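FOR IMMEDIATE RELEASE
2/16/18

Canwood Announces the Lost Sock Amnesty, and Would Like Your Socks Back Where They Belong

BITHAM -- Canwood, the maker of plain socks for people who don't want to talk about socks, today announced the Lost Sock Amnesty, a program under which customers may mail in a single sock of any age and receive its partner in return. No receipt is required. No explanation is required either, although the company has learned that it will get one.

The Amnesty opens today and runs through the end of September. It covers every style Canwood has sold in its 26 years, including the brown one.

The program grew out of a trial held last year among 483 households in Bitham and the neighboring town of Eren. Each household agreed to write down every sock it lost over the course of six months. Most of them also wrote down whom they blamed. Spouses came first, followed by dryers, dogs and a man in Eren who is named in two separate diaries and has declined to comment.

"We used to think of a lost sock as good news," said Tetteh Boateng, managing director of Canwood. "A person loses one and buys two. You could build a company on that, and we did. Then my mother came to stay and showed me a bag she'd been keeping. There were a great many of our socks in it, all of them single. She didn't raise her voice. I'd have preferred it if she had."

The diaries settled a few old arguments. Socks went missing far more often on the way to the wash than in it. They were found inside pillowcases, behind radiators, in the legs of pants and, in one home, in the freezer. The washing machine, which has carried the blame for generations, was cleared in nearly every case.

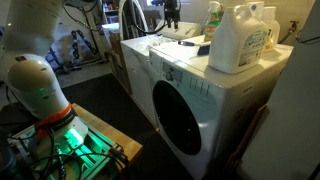
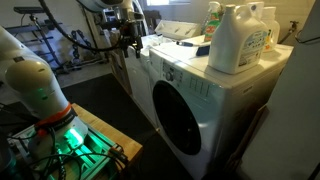

Customers taking part should put one clean sock in an envelope and send it to the Canwood mill at Bitham. The word "clean" appears in bold on the company's website, on the form and on a sign over the mail room door. Socks are matched by color, length and knit, then sent out within six working days. The customer gets both socks back, folded together.

Matching is the hard part. Canwood has made 1,000 combinations of color and size since it opened, and for many of those years its record of them was a shoebox. Three shades of navy were sold under the same name. One gray was discontinued, missed, brought back and discontinued again, and came out slightly different each time.

The job of sorting all this out fell to Birthe Ravn, head of knitting, who has spent the winter rebuilding the old patterns from samples, order books and what people at the mill could remember.

"Everybody remembers the brown one," said Ravn. "It was a ribbed dress sock and it itched. We had a meeting about whether we were morally obliged to make more of it. The feeling in the room was no, but a promise is a promise, so the yarn is on order."

Yarn for the replacement socks will come from Texier, the spinner that has supplied Canwood since its second year. Texier has agreed to run small lots in retired colors, a favor Canwood describes as generous and Texier describes as a nuisance.

Some limits apply. Each household may send in six socks over the life of the program. Socks made by other companies will be returned with a polite note. Socks with holes are welcome, but the new partner won't have a matching hole, and the company can't be responsible for any tension this causes in the drawer. Baby socks aren't covered at present. Canwood looked at the numbers from the trial and lost its nerve.

Asked whether the Amnesty makes business sense, Boateng said he'd been asked that a lot, mostly by his finance department.

"It'll cost us some sales," he said. "On the other hand, my mother is speaking to me again, and she has told all her friends. They buy a lot of socks."

Forms are available on the Canwood website and at the mill shop in Bitham. Customers without a printer may simply write their name and address on a piece of paper and put it in the envelope with the sock. Please don't write on the sock.

About Canwood
Canwood knits socks in Bitham and sells them through its mill shop, by mail and in stores. Its range includes everyday, dress and work socks in cotton and wool. It doesn't make novelty socks and would be grateful if people stopped suggesting the one with the tacos.

Media contact: Press Office, Canwood, Bitham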